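Up before six again with the equipment list going round in my head, so I gave in, made tea and took the laptop to the kitchen table. I've been waiting for this bit of the year since the spring! The money for the bench is agreed in principle, and what's left is the part I love, which is deciding what to spend it on and in what order.

The big item is settled. We buy the second arm from Gornis, same as the one we've got, so the spares and the scripts carry over and I don't have to learn another teach pendant at my age. It's everything hanging off the arm that I keep changing my mind about. I had three versions of the fittings page by breakfast and by the time I reached the bench I'd started a fourth, all cable clips and angle brackets and cap screws, the stuff that never gets a line of its own and then eats the contingency by June.

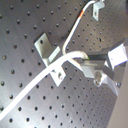
Chae-won Seok had got to the draft before me and left a note in the margin: you've put the brackets under sundries again, and last year sundries ran out first. Give them their own line, buy a full box, and take it out of travel if you must. Also, why are we pricing two kinds of gripper finger when we've only ever worn out one?

Fair on both counts. I've moved the brackets and cut the second set of fingers, and I felt lighter for it. (Travel can look after itself. I'd sooner be at the bench than in a hotel in any case.)

Then a long happy morning on the Gomik quote. They do breadboard plates cut to order and they've come down a good bit if we take the larger size, but the lead time is over 27 days and that pushes the second station well into the summer. The other choice is to take a stock size now and live with a gap at one side. I went back and forth, measured the alcove twice, drew it on squared paper like a schoolboy, and I think I'm for waiting. A plate lasts for years. I can stand a few weeks.

Wrote to them to ask whether the price holds till we can place the order, and whether delivery includes getting it up the stairs. Last time it very much didn't, and I had a bad back for the whole of a bank holiday.

After lunch, cables.

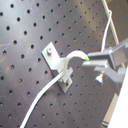
Ondside sell the flexible white sort by the metre or made up with ends, and I've been stubborn about buying it by the metre because it looks so much cheaper on paper. I sat down and did the sum properly this time, with my own hours in it, and made up wins by a mile. The job itself has a say in it too. With the green tip between the fingers and the cable bent over the step of the bracket like a hook, the ends matter as much as the length, and I don't want the second station working with ends I've crimped myself on a slow afternoon. So it's 89 made-up cables, one order, one bag, and a few for the drawer. I'm rather pleased with that. It's the first line on the whole sheet that I'd defend to anybody without looking at my notes.

I also want a proper torque driver, and I've written it down in pencil so that I can pretend I haven't decided.

Spent the later part of the afternoon on the dull end: the service plan for the arm, insurance, a spare pendant lead. Yu offer a plan that covers both arms under one visit, and I like the sound of it, though I want to see what they call wear and what they call damage before I sign anything. I've sent the whole sheet round with the open questions marked in yellow.

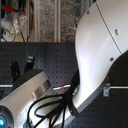
Replies came in while I was packing up. One, unsigned, wanted to know why there was nothing set aside for setting the second arm up, when the first took far longer than planned and everyone was cross by the end of it. Put in 4 full days of somebody's time, it went on, and cost them, or you'll be doing it in the evenings again.

I had to laugh, as I'd truly been planning to do it in the evenings. It's in now, all four days of it, and the total still comes in under. Not by much! Enough for the torque driver, if Gomik hold their price. I've gone over the pencil in ink.

Must ring them first thing about the stairs.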